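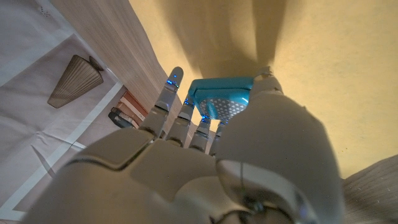 Comparing a Five-Finger Hand and a Two-Jaw Gripper on Household Objects

Project report, Mon 11 January
Group: Ornella Santoro, Yuxi Lu, Constanza Benítez
Supervisor: Hongjun Bai

1. Goal

We wanted to know if a five-finger hand is worth the extra setup work when the task is just picking up small things at home. The lab already had a Drallero two-jaw gripper. In November we got access to a Nandex hand and put both through the same tests with the same arm and controller.

2. Setup

Both tools were mounted on the Hegedűs arm. A small camera at the wrist looks out over the back of the hand toward the fingertips. Control ran through the Truvis controller, with one person teleoperating and one person logging. Yuxi wrote the logging script. Constanza made the mount for the camera, which had to be redone once because the first version let the camera tilt when the wrist turned fast.

We used 24 objects, all small enough to hold in one hand. Each grasp had to last through a lift, a wrist turn and a short hold. A grasp counted as failed if the object dropped or if the operator had to correct it during the turn.

3. Working with the hand

The hand took much longer to get going. Finger closing speeds had to be set one by one, and the thumb needed its own starting pose. If the thumb came in too early it pushed the object away before the fingers were under it.

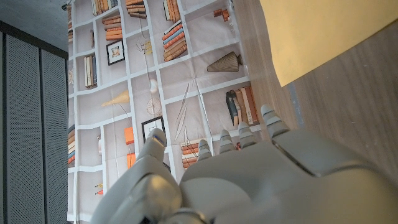 We ended up using two starting poses, one with the thumb wide for boxy objects and one with it closer in for thin ones. Switching between them by hand was slow, so Yuxi mapped them to two buttons on the controller.

The wrist camera was useful but the hand blocks a lot of its view. With the two-jaw gripper you see almost everything in front of the tool. With the hand, the operator often had to guess where the lower fingers were - this was the most common complaint in our notes.

4. Results

We logged 2630 grasps in total, and 759 of them failed. Most of the failures with the two-jaw gripper happened during the wrist turn, with rounded objects rotating between the jaws. The hand held those better. It did worse on flat objects lying on a table, where the fingertips could not get under the edge.

5. Problems

Operator practice is mixed in with the results. Ornella did most of the early runs with the hand and got clearly better at it, so the later runs are not a fair match for the first ones. We should have alternated tools from day one.

6. Next steps

Lucrezia Monti will take over the setup next term. We suggest adding a second fixed camera at the side and repeating the flat objects with a lower approach angle. The logs and both starting poses are saved in the group folder.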